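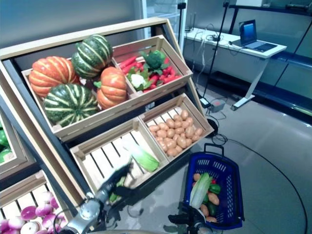
Lower left crate, napa cabbage and not much else. Basket filling up.

The play market, crates and veg

Quick page, will tidy it up later. People kept asking about the produce stand in the Annan room so this is the stand, the crates, what's on it. Notes go crate by crate. Sizes at the bottom for anyone building one.

Stand is the Hamomell tiered one. Pale pine crates set at an angle in a dark frame, beige rail along the top. We looked at a flat table first – too dull, and you can't see anything at the back.

Top left: pumpkins
Two orange, three dark green with the pale stripes. All artificial. The striped ones are my favorites, everybody else goes for the orange. They take up a whole crate and I don't care.

Top right: chili peppers
A big red pile with broccoli and a small white cauliflower sitting on top. The cauliflower still has its green leaves. Best color on the stand by a mile. Peppers do slide, so don't heap them higher then the front edge.

Bottom left: cabbage
Slats showing, one napa cabbage lying across. I like seeing the wood for once. Refill list is taped inside the cupboard door.

Bottom right: potatoes
Light brown, heaped to the back. Cheapest thing we bought and they make the whole stand look full. Get more than you think you need.

Next stand over: turnips
Purple and white, in a bunch. More green stuff in the crate behind them. That stand gets its own page when I get to it.

The basket
Blue plastic, holes in the side, black handles. In it so far: napa cabbage, two cucumbers, four potatoes, a red pepper. Soup, basically. Needs an onion.

Sizes and bits
Stand is 1552 mm wide, crates 24 cm deep. Vegetables came from Rirska in two boxes, ordered in September, second box took forever. Dust with a dry cloth, no spray – it makes the paint go sticky. If you want the crate angle steeper there's a second set of holes in the brackets. We tried it and went back, the potatoes ended up in a row along the front.

Still to come: price tags (hand lettered, half done), a scale if Grusau ever gets them back in stock, and a proper sign for the top rail. Chalk or paint, havent decided.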